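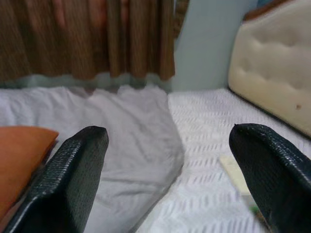

Po-yen Lui 上次下课以后追到走廊上跟我说，老师，铺床这种事真的需要讲一整节课吗，我妈教我只用了一句话：拉平就好。我当时笑了半天，后来回去想了想，觉得这句话其实可以当这一讲的题目。拉平就好，问题是拉哪里，往哪个方向拉，拉完了为什么过一个晚上又皱成一团，这些她妈妈大概都会，只是没有说出来。所以这一讲我就打算把没说出来的那部分慢慢说出来，大家带着自己家里那张床来听就行。

客房与居室整理 第4讲讲义
床、床头和窗帘：一个角落怎么收拾
讲义更新：26/11/2024

先说一下这份讲义怎么用。我上课讲得快，又爱跑题（上学期的同学在评语里写了，我认），所以讲义写得比较啰嗦，口语的地方我也没改。课上讲过的不一定都在这里，这里写的课上也不一定来得及讲。实操课请穿方便弯腰的衣服，戒指手链摘下来，勾坏过被套的，不止一次了。

一、为什么从这个角落讲起

前面三讲我们讲了洗涤标识、叠放和收纳，都是一件一件的东西。从这一讲开始，东西要放到房间里去看。我挑的是卧室里最常见的一个组合：浅色的床品，米白色的软包床头，棕色的打褶窗帘，旁边一面浅蓝灰色的墙。你去看十间客房，总有几间是这个路子。它好看，安静，住的人一进门就想坐下来。

可是从整理的人的角度看，这个组合挺会考人的。白床品什么都显，一根头发都躲不掉。米白色的软包，尤其是拉了菱形格子的那种，凹下去的地方爱存灰，颜色又浅，时间长了容易发黄。深色窗帘呢，看上去耐脏，大家就真的当它不脏，一年到头不碰，结果一拉开，灰全落在刚铺好的白床上。我年轻的时候在一家叫 Soomro 的小旅馆帮工，头一个礼拜就干过这种事：床铺得漂漂亮亮，自己退后两步欣赏了一下，然后兴冲冲去拉窗帘……那张床我重铺了一遍，带我的 Nusrat Rajput 站在门口一句话没说，把新床单递给我。

所以第一条规矩就这么来的：先高后低，先窗帘，再床头，最后才轮到床。大家把这句话抄在讲义第一页的空白处。

二、窗帘

窗帘我们分三步：看，抖，理。

看，就是看布料和褶子。棕色系的窗帘在光底下颜色会变，从巧克力色到偏浅的褐色，有光的地方还可能泛一点红、一点粉。第一次看到的同学很容易以为是褪色或者染上了什么，拿湿布就去擦，越擦越花。先别动手！把窗帘挪个位置，或者换个角度再看一眼，如果那块颜色跟着光走，那就是光。如果颜色跟着布走，那才是布的问题，记到检查单上，别自己处理。

抖，要从上往下，一褶一褶地来，手要轻。有同学力气大，一把抓住下摆往外甩，跟晒渔网似的，挂钩掉下来砸到脑袋我可不负责。带软毛刷头的吸尘器也行，吸力调到最小那一档，不然会把布吸进去，发出那种很可怕的呜呜声，全楼都听得见。

理，是大家最不耐烦的一步，偏偏也是最出效果的一步。打褶窗帘好不好看，全看褶子是不是从上到下一条线。做法很简单：站在窗帘正前面，用两只手把每一道褶的前沿捏一下，顺着往下捋，捋到膝盖的高度再捏一下。全部捋完，把下摆往里拢一拢。新窗帘记性不好，捋完它还会散开，可以拿软布条松松地系一晚上。布条不要系得太紧，不然第二天中间多出一道腰，像穿了围裙。

再说下摆。窗帘离床近的时候，下摆是个麻烦地方。垂下来正好到床沿上面一点点，最理想；再长一截就会搭在床上，睡觉的人翻个身就压住了，第二天一起床，半边窗帘给扯歪。遇到这种长度，铺床之前先把靠床这一侧的窗帘往外拨开一点，铺完再放回来。还有的窗帘底下多一层浅色的边或者里衬，那层东西薄，容易卷起来，检查的时候蹲下来看一眼，站着是看不出来的。

课堂提问记录（上学期的，我觉得问得好就留下来了）：Amna Farooqui 问，窗帘到底应该全拉上还是拉开？我的回答是看交给谁。交给晚上到的客人，拉上；白天到的，拉开一半以上，让他一进门就有光。自己家嘛，你高兴怎么样就怎么样。

三、软包床头

我对软包床头的感情很复杂。靠着看书真舒服，清理起来真想骂人。

平面的软包还好说，拉了格子的就多出许多凹进去的地方，每一个都是一个小灰坑。干刷是基本功：用软毛刷，从凹的地方往外扫，斜着来，不要打圈。打圈会把灰揉进布里，浅色布上就多出一个灰灰的圆印子，擦都擦不掉。扫完再用吸尘器的小扁嘴过一遍，还是先上后下。

发黄怎么办，每一期都有人问。米色、奶白色这一类的布，本来就有偏黄的，灯光一暖看着更黄，所以头一件事是弄清楚它是不是真的变了色。我的土办法是拿一张干净的白纸贴上去，先贴在人平时靠的地方，再贴在边角没有人靠的地方，两处比一比。两处一样黄，多半就是它自己的颜色；中间明显深一圈，那是头发上的油和汗，得洗了。

洗的话，记住“半干”两个字。毛巾蘸稀释过的中性洗涤液，拧到再也拧不出水，然后按压，别来回搓。按完换一条清水毛巾，同样拧干，再按一遍，最后用干毛巾吸。里面的海绵一旦吃透了水，干得非常慢，外面摸着没事，里面捂出味道来，那就不是我们能救的了。湿处理过的床头，当天晚上最好不要靠。这一段请划线，考核会考到。

去年有一组同学用了一种叫 Ninier 的喷雾泡沫，说是喷上去等一会儿拿布一擦就行。我不反对用产品，可是一定先在背面或者靠墙的底角试一小块，等它彻底干了再看颜色。那一组没有试，后来中间白了一块，特别白，跟别的地方完全不是一个颜色，他们只好把整个床头全部做了一遍，做到天黑！

顺带一句，床头和墙之间的缝也归你管。用扁嘴吸，伸不进去就用长尺子包一块旧袜子，从上往下拖。浅蓝灰色这类墙面上的蹭痕很明显，床头晃来晃去，墙上就会留一道一道的印子。检查的时候手扶着床头轻轻推一下，有晃动就记下来。

四、床

终于轮到床了，Po-yen Lui 妈妈的那句“拉平就好”，从这里开始。

先摸再铺。手掌平放在床垫上，从床头往床尾推过去，感觉有没有鼓包或者移位的保护垫。底下不平，上面怎么拉都是白费力气。很多人铺不好床，毛病都出在保护垫上，他们却一直在跟床单较劲。

床单要先定中线。把床单对折出来的那条折痕对准床垫的中间，两边垂下来的长度差不多了，再开始塞。先塞床头这一边，塞完了走到床尾去拉，拉的时候身体往后坐，用体重，别用手腕。Amna Jafri 第一次上实操课就把手腕拉伤了，贴了一个多礼拜的膏药，她后来成了全班铺得最快的，就是因为学会了往后坐。

方向也讲一讲。先纵后横。纵向从床头到床尾绷紧，再处理两边；横向要两边轮流来，左边塞一段，右边塞一段，一边一次塞到底的话，另一边的中线就歪了。有人搭档最好，没人搭档就多走几圈，当散步。

包角我们上课示范，讲义里写文字其实很难写明白，我尽量写：把床尾塞好以后，拎起侧面离床角一个小臂远的地方，往上提，放在床面上，形成一个三角；把垂下来的部分塞进床垫底下；再把三角放下来，手按着角，另一只手把它也塞进去。看不懂没关系，我自己读了一遍也觉得绕，做两次就会了。

被子。套被套请用“翻面卷”或者“抓角抖”，随你习惯，考核的时候不限方法。翻面卷比较慢，可是一个人就能完成；抓角抖快，胳膊短的同学会很吃亏，我就是。套好以后，四个角都要摸到被芯的角，摸不到就说明里面缩成一团了，盖的人半夜一定会在心里念叨你。

被面抚平用手背，手心有汗有油，浅色布上抚几下就不一样了。从中间往四周，力气要轻，速度要慢。最后一个动作，我叫它“关灯检查”：把大灯关掉，只留窗边的光，蹲到和床面差不多高的地方，斜着看过去。站着看不见的褶子，这么一看全部跑出来。第一次做的人都会吓一跳，然后开始怀疑前面的一切都是白做的。别灰心，大褶子处理掉，小的留着也没事，床是给人睡的。

枕头放在最后。靠着软包床头立起来放，枕套开口朝着背门的方向。立枕头的时候不要用手掌去劈中间那一下，我知道电视上都这么劈，可是羽绒芯还好，化纤芯劈完就留一道沟，不会自己弹回来。

五、颜色搭配，讲一点点

这部分不考，爱听的听。

棕色窗帘加米白床头加浅蓝灰的墙，为什么看着顺眼？我的理解是一暖一冷，中间用浅色隔开。窗帘是暖的，墙偏冷，如果把它们紧紧挨在一起又没有别的东西，会有点生硬；旁边来一块米白，下面再铺一片白，眼睛就有地方歇。所以在这样的房间里加东西要小心。我见过有人放了一条鲜橙色的搭毯，整个房间就只剩那条搭毯了，你进门看到的是它，躺下看到的还是它。

想加颜色的话，从窗帘里面借。棕色里头有浅的有深的，光照到的地方还有一点偏粉的调子，拿其中一个做靠垫，怎么都不会太离谱。布料也可以借，窗帘带一点织纹，靠垫就可以选有纹理的，和光滑的墙面拉开一点距离。我自己家就是这么弄的，先生看了半天，问我是不是买错了颜色。随他去吧。

六、时间安排

实操考核分成两段。窗帘和床头一段，床一段，两段中间可以喝水。满分101分，多出来的1分是我给的，谁在做完以后主动把工具归位，这1分就给谁（每期都有人忘，每期都有人为这1分来找我理论，我先写在这里）。80分及格。不及格的可以补考一次，补考的床不会比原来的大，放心。

扣分最多的地方，按我的印象写几个：顺序反了，先铺床后抖窗帘；床头湿得能摸出水；床单中线歪；被角是空的；还有，坐在刚铺好的床上填检查单。最后这个，我每次回头都能看见至少一个人坐着。检查单请站着填，或者带一块垫板。

工具请自备软毛刷一把，白色毛巾几条，旧袜子一只。毛巾一定要白的，深色毛巾会掉色，往米白床头上一按你就知道了。吸尘器和洗涤液我们提供。

七、课后作业

回家挑一张床，自己的也行，家里人的也行（先征求同意！Tariq Jafri 趁他爸午睡起来上厕所的工夫把人家的床给铺了，老人家回来找不到被窝，据说很不高兴）。按照先高后低的顺序完整做一遍，记下每一步用的时间，再写几句你觉得最别扭的地方。别扭的地方写得越具体越好，“床单很难弄”这种我是不收的，要写难在哪一个角、哪一个动作。

家里没有软包床头的，可以用沙发靠背代替，按压清洁的手法一样。没有打褶窗帘的，用浴帘练捋褶也可以，手感差一点，动作是对的。

想多读一点的同学，可以去借 Lullum 那本薄薄的居室手册，讲布料的那一章写得很清楚，讲收纳的那章我不太同意，我们前面讲过了。五月份补考过的同学反映说书里的包角图比我讲得明白，我听了有点难过，但是图确实画得好，大家去看。

下一讲到 Givari 的样板间上课，讲衣柜和床底。鞋套自己带，那边的地毯是浅色的。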